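Robot demonstrators wanted – part-time, Deldale

Drumport is looking for 10 people to show robot arms how to do simple household and table tasks. The work is done at our site in Deldale, on the Løken road, a short walk from the bus station. The round starts in January and runs for 23 weeks.

What you will do

You will work at one arm at a time. For some tasks you hold the arm and move it through the job by hand. For others you sit at the bench and steer it by remote control. Each try is recorded, then you reset the table and do it again with a small change. A full shift is nearly 300 tries, so you should be comfortable with repetition.

You will also mark each recording as good, poor or spoiled in Miltisex, our logging program. Training takes two shifts and is paid at the normal rate.

What we ask for

– Steady hands and good eyesight, with or without glasses
– Able to sit or stand for up to two hours between breaks
– Basic computer skills
– Willing to follow a written task sheet as it stands

You do not need a technical background. Left-handed applicants are welcome. You must be 18 or older.

Hours and pay

Shifts are four hours, morning or afternoon, up to five a week. Pay is 42 dollars per hour, paid every two weeks.

How to apply

Use the form on our jobs page and tell us which shifts suit you. We reply to everyone. Applicants on the short list will be invited to a one-hour tryout at the bench.
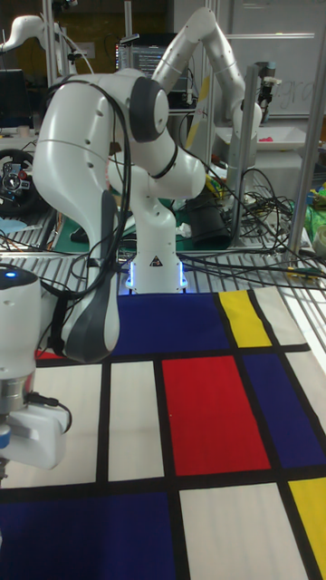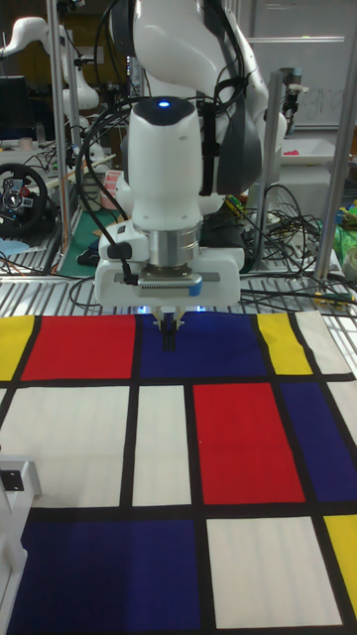
Robot arm over the patterned work surface, Deldale site.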